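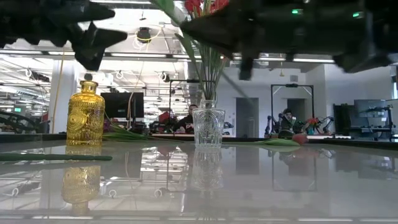 Flowers in the house, from winter to February

When I moved to Clurkby I did not buy cut flowers for a long time. In the town where I grew up they were for weddings, for funerals and for the teacher on the last day of school, and to buy them for an ordinary kitchen seemed to me a little wasteful. Then my neighbour across the lane gave me a bunch from her garden and I had to find something to put them in. I used a jam jar. They lasted 3 days and I was sorry when they went, so I began to read and to ask questions, and now I am the person who writes the flower column in this newsletter.

Several readers have written to ask why their flowers die so quickly, and almost all of the letters describe the same things. I have put my answers together below. They are for flowers from the shop and also for flowers from your own garden.

Before the water

Wash the vase. I mean with hot water and dish soap, and with a bottle brush if the neck is narrow. A vase which looks clean from the cupboard can still have a thin film inside from the last time, and you will feel it with your finger before you see it. For old glass with a white line at the water level, leave vinegar in it overnight and rinse well in the morning. A spoon of dry rice, shaken with a little vinegar, reaches the corners where the brush does not go.

Cut the stems with a sharp knife or good scissors, on a slant, two centimetres from the end. Kitchen scissors which have opened too many milk cartons will crush the stem -- then it cannot drink so well. Take off every leaf that would sit under the water.

Roses and other flowers with woody stems like to stand in deep water for some hours before you arrange them. I put mine in the laundry bucket, in the dark, and go to do something else. Tulips and daffodils want only shallow water. Daffodils should spend their first night alone, as the juice from their stems is not good for the others.

How much to pay

I was surprised by the letters on this question. One reader pays 97 dollars each month for a delivery and is unhappy with it. Another has never paid anything, and she fills the whole house with wattle, rosemary and whatever her hedge gives her. I am closer to the second one. In winter I buy one small bunch and I add green branches from the yard, and with the branches it looks generous enough.

If you buy from the Serrano stall at the market, ask which bucket came in that morning. They will tell you. Buy flowers that are still half closed, and do not be ashamed to look at the ends of the stems. Brown and soft ends mean they have stood there too long.

The sachet of powder that comes with the bunch is useful, but measure the water for it. A small sachet is often made for a certain amount, and mine says 400 millilitres, so in a big vase it does very little. With no sachet, I change the water every second day and cut the stems again. I have tried the coin, the aspirin and the lemonade. The lemonade was the best of them and also the most sticky. 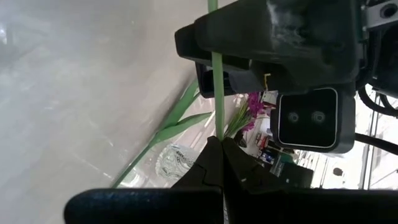
Where to put them

Keep them away from the heater and away from the fruit bowl. Ripe fruit gives off a gas that makes flowers old, and bananas and apples are the worst. The top of the television is warm too, if you still have a television with a top. A cool hallway is the best place in most houses, even if you walk through it only twice in a day. Some people carry the vase to the bathroom floor each night and bring it back for breakfast. I do this for peonies only.

In the hot weeks

In February everything is different. My kitchen becomes so hot that roses open and fall in one afternoon, and I have stopped buying them in that month. Statice, banksia and gum leaves do much better, and they dry nicely in the vase afterwards if you let the water go down by itself. Chrysanthemums are also strong. Some readers find them too serious, as I did, but the small-flowered ones are cheerful.

Vase swap

The next swap is on 5th August in the hall behind the library, from ten in the morning. Bring any vase or jug you do not use any more, washed please, and take another one home. Wrap glass in newspaper and write GLASS on the bag. Chipped pieces can come too if the chip is on the foot and not on the rim. There will be tea, and a table of cuttings from our members.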